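The arm dropped the tube again at twenty past nine, and Irena Rutkowska wrote it in the notebook under the others.

"Same place?" Kacper asked.

"Same place. It gets over the beaker and opens."

They had been building it since December. It belonged to the workshop on Droklow Street in the sense that the workshop paid for the motors, 290 for the shoulder and 285 for the wrist, and in the sense that if it broke, Benedito Barbosa would want to know why. Kacper had written most of the code. Irena had done the wiring and nearly all of the waiting.

The job was a small one. Pick up a tube, carry it to the beaker, tip it, put it back. Benedito wanted it ready for the open evening on 24th February, when people from the town would come in and look at things. He had already put it on the poster.

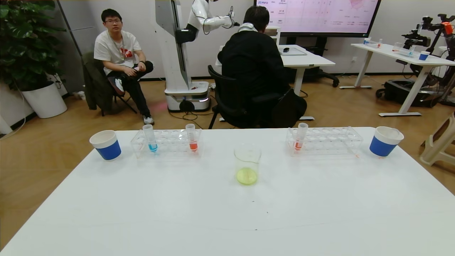
Irena blamed the wrist. She had said so twice, and she said so again while she mixed more food colouring at the sink. Kacper thought it was the timing and wouldn't be moved. He took the laptop to the back and sat with his back to her, reading through the log one line after another. When she had finished mixing she went and stood at the long white table to think it through from the arm's side. Blue and orange-red in the rack on the left, orange-red in the one on the right, the beaker between them and a little nearer the front, with a bit of yellow-green in the bottom. A paper cup at either end. It was a short distance. A child could do it without looking.

"What does it do if there's no beaker?" she said.

Kacper looked up. "Why would there be no beaker?"

"I only want to see."

She moved the beaker to the shelf and set a tube in the gripper. Kacper ran the program. The arm went up, across, stopped where the beaker should have been, and held on. It tipped the tube, straightened it and took it back to the rack.

They ran it again, and it held on again.

"It's the glass," Kacper said after a while. "It sees the tube twice. Once in the gripper and once through the side of the beaker. It thinks it's already put it down."

"So it wasn't the wrist."

"It wasn't the timing either."

She put the beaker back and stuck a strip of masking tape round the side that faced the camera. It looked poor. Benedito would ask about it, and somebody at the open evening would too.

The arm went up and across. Kacper had stopped typing. It tipped the tube over the beaker, waited, and carried it back.

Irena wrote that in the notebook as well, with the time, and went to fill the kettle.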